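Open Day at the Huncombe Test Kitchen: Frequently Asked Questions

Last updated Sunday, October 13, 2024

What is being demonstrated?
A single arm with a two-finger parallel gripper working at a self-service food counter. The task set is called Trivatgate and covers lids, utensils and napkins. Each run is started by an operator and stops on its own or on the operator's command.

When do the runs start?
Runs start every 15 minutes. The last one begins at 4:45 p.m. Groups are limited to 18 people and are admitted by the side door on Bastedgate.

Which part of the counter is used for the lid task?
The rear section, where two round wells are set into the countertop. Both have stainless steel lids with a black knob in the center. The gripper closes on the knob from above.

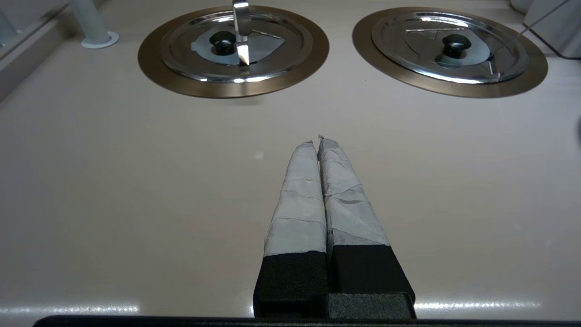

Gripper in front of the two lidded wells.

Why are the fingers wrapped?
Bare fingers slip on polished metal and smooth plastic. The wrapping adds friction and is cheap to replace. It creases with use, and the ends fray first. A worn wrap is changed between runs, so a group may have to wait a few minutes.

Where is the camera?
At the wrist. Its view is shown live on the monitor by the entrance, with the fingers always in the lower part of the picture.

What does the utensil task involve?
Reaching into a white plastic caddy with divided compartments. Teal-blue chopsticks stand at the back, with soup spoons at the front left and folded paper napkins on the right. The chopsticks are the hardest item to separate, as they are thin and packed close together. Napkins are second, because the gripper tends to take more than one sheet.

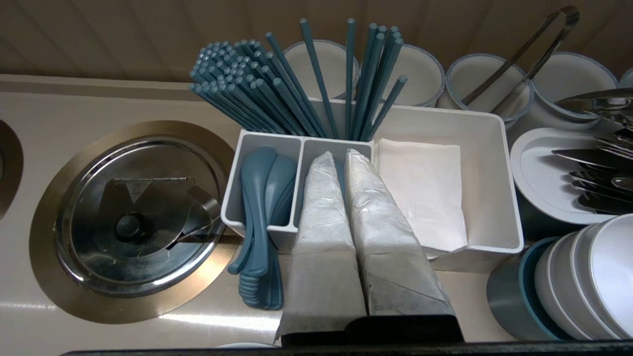
Can visitors operate the arm?
No. Visitors may choose the next task from the printed list at the operator's desk. The list has 11 entries.

How close can I stand?
Behind the yellow floor line, 600 mm from the counter edge. Children under 12 need an adult with them at the line.

What happens if a run fails?
The operator stops the arm, resets the objects by hand and logs the failure. Failed runs are not repeated for the same group unless time allows.

Is photography allowed?
Yes, without flash. Reflections from the steel lids interfere with the wrist camera.

Who do I contact about group bookings?
Kerstin Sjöberg at the Wong building front desk. School groups should book for the April open day, when longer sessions are available.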